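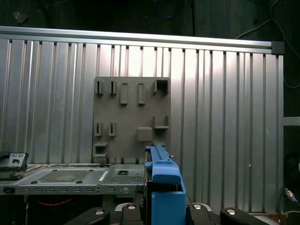 The comment that came in on Wednesday was that I'm being unfair to planners, that a decent one will find a way round anything if you give it a proper model of the cell, and that my complaints are really complaints about calibration. Fair enough, up to a point. I've had that argument at Sandgate more than once and lost it more than once.

My trouble is with the words "proper model". The collision scene we load for the bench came out of the CAD, and the CAD has no cables in it. It has no opinion on shiny metal either. Our depth data over bare aluminium is full of holes, and Poon, the planning layer we've been asked to try, treats a hole as free space unless you find the flag that tells it otherwise. The flag is off by default. I'd love to know who thought that was a good idea.

To be fair to it, planning is quick. I ran 400 queries overnight and it failed on 2. Lovely graph. Then I replayed the same paths with the fingers modelled as separate links, in place of the one fat box that ships with the Covbridge driver, and a good many of them only passed in the first place because the box had been shrunk to make the demo work. 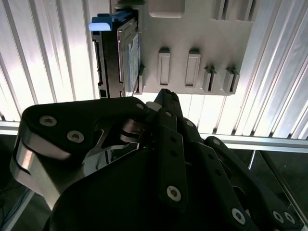

The last few centimetres are where I stop believing any of it. Poon hands over to the force controller at a fixed distance, which you set once for the whole job. A thin part in a tight slot and a big block on an open plate get the same number. I tried five values and disliked them all - too early and it creeps, too late and the contact check trips.

Nideo's people say per-part settings are coming in the next release. They said that in November as well. For now I've got four lines of Python doing it, badly, and I trust those more.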